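Re: [grenent-users] Wrist view: planner says path is clear, leaves say otherwise

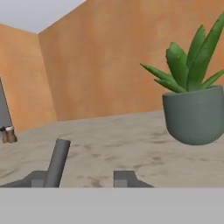
Wrist view from the sim, plant room with the orange walls, planner paused.

Hi all,

Thanks for the quick replies! I'll answer Naledi's points in line and then tell you where I've got to, because I spent most of yesterday on this and I'd love a second pair of eyes before I touch the defaults.

On May 28, 2021, Naledi Van Wyk wrote:
> Are you sure the collision shape for the plant is what you think it is?
> When we loaded the Degefa props in February, anything with foliage got
> a single convex hull unless you asked for something else. Also, what is
> your padding set to? And is the pot meant to be up in the air like that?

Okay, hull first. You were right to ask and I was wrong to be so sure. I had decomposition switched on in my scene file, but the Grenent importer reads that flag per mesh and I'd only set it on the parent. So the pot got a nice shape of its own and the leaves got one big hull wrapped around the lot. You can see what that costs in the wrist view: the long leaves splay out to the left toward the middle of the view, and there's a lot of perfectly good air between them that the planner was treating as solid.

That explains the refused goals. It doesn't explain my original complaint, which was paths that go straight through the leaf tips. For that I think the culprit is the self filter (the bit that removes the gripper from the depth cloud). I've got it padded pretty generously, and when the fingers come up close to the plant it eats leaf points as well as finger points. The octree then marks those cells free and off we go. I turned the filter padding down to 2 cm and the bad paths dropped a lot — not to zero, but a lot.

Planner padding is the stock value, I haven't touched it.

As for the pot, no, it isn't meant to float. It looks to me like the origin of the mesh isn't at its base, and I spawn it with a fixed height. I don't think it matters for the planning problem, but I'll fix it before anyone copies my scene.

Numbers, for what they're worth. I ran 400 random goals near the plant with the old settings and 30 came back as "valid" while the fingers passed through a leaf. Planning time was roughly 700 ms per goal. I haven't rerun the full batch with the smaller padding yet, only a handful by hand, so please don't quote me on the improvement.

Two questions then:

Does anyone know if the filter in the Flotdale branch still runs before the octree update? I read the changelog twice and couldn't tell.

And is there a sane way to keep cells occupied for a little while after the filter hides them? I could hack in a timer, but it feels like the sort of thing somebody on here has already done properly.

I'll put the scene file and both configs on the Clevuvham share tonight, once I've sorted out that pot.

Cheers, and thanks again Naledi, the per-mesh flag would have taken me another week to spot!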